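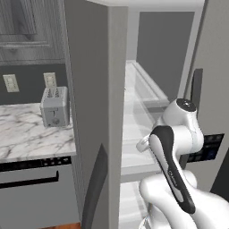
*Figure 1. Simulated kitchen with a robotic arm and an open refrigerator.*

# Releasing an EP on a Student Label

Group report, Music Business Practicum
Rosaire Wong, Rhonda Beaudoin, Tanner Fortin
27 Jan 2022

## Background

Our group was assigned to plan and carry out one release for Dundex, the label run by students in our program. We picked Nirach, the solo project of Elfriede Heitmann. She makes slow house tracks with a lot of recorded voice in them, and before September she had only put out single songs on her own page. She had eight demos. We had one semester and a budget of 200 dollars.

## Choosing the tracks

Each of us listened to the demos separately and ranked them. Rosaire and Tanner agreed on most of the order. Rhonda wanted "Arsenault" left off because it runs almost 10 minutes and has no real chorus. Elfriede wanted it as the closer, and since it is her record it stayed. We ended up with four tracks:

1. Citum
2. Low Water
3. Second Key
4. Arsenault

The other demos went back to Elfriede. Two of them share a bass line with "Low Water" and would have sounded repetitive next to it.

## Mixing and mastering

Elfriede mixed the EP herself in the campus studio. Tõnu Zariņš, who graduated from the program, mastered it and charged us a student rate of 15 dollars a track. His first note was that the vocals on "Citum" were too loud compared to the kick -- we had all gotten used to the demo and missed it. Elfriede brought them down and sent a new file. The low end on "Second Key" also needed a second pass.

The files we sent first were already limited, so Tõnu had to ask for new exports. That cost us a week.

## Promotion

Rhonda wrote the press text and sent it to college radio stations and small blogs. Tanner made the posts for the label account. We led with "Citum" as the single and put the full EP out two weeks later. Most of the money left after mastering went to printed download cards, which we gave out at the release show in the student union.

## Results

Two stations played "Citum," and one blog ran a short review that liked the closing track best. Most of the cards were taken at the show, but few of the codes had been used when we wrote this report. The posts with short studio clips got more replies than the ones with only the cover.

## What we would change

- Ask the mastering engineer for export settings before sending anything.
- Contact radio before the single is out -- several stations told us they only add new music ahead of the release date.
- Spend less on cards and more on the show.

Elfriede is keeping the rights to all four recordings. Dundex has the EP on its page through the end of the school year.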